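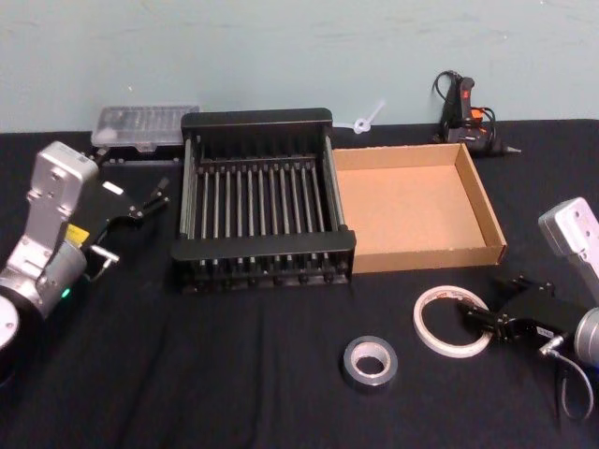
**¿Cómo quito las arrugas y la pelusa de un mantel negro para mesa larga?**

Hola a todos. Tengo una mesa larga que uso para exponer cosas pequeñas y la cubro con tela negra mate. Guardo la tela doblada en un cajón y cuando la pongo salen muchos pliegues en la parte de delante. También se pega toda la pelusa. No tengo plancha en el local. ¿Qué me recomiendan?

*Mindari, 5/3/25*

**Henodetti**

Cuelga la tela la noche anterior y rocíala con agua, muy fino, sobre todo en los dobleces. Por la mañana estira con las manos hacia abajo. Para la pelusa yo uso el rodillo adhesivo, siempre en la misma dirección. Después no la guardes doblada: enróllala en un tubo de cartón. La mía mide 217 cm de largo y cabe bien en el tubo, doblada una sola vez.

Si es poliéster, no acerques mucho el vapor, porque quedan zonas brillantes y ya no salen.

**Dretar**

Compra otra tela, las baratas siempre se arrugan.

**Ó Flaithearta**

A mí me funcionó poner unas pinzas con peso en el borde de abajo. Los pliegues no desaparecen del todo, pero se ven menos. El rodillo lo paso al final, con la tela ya puesta.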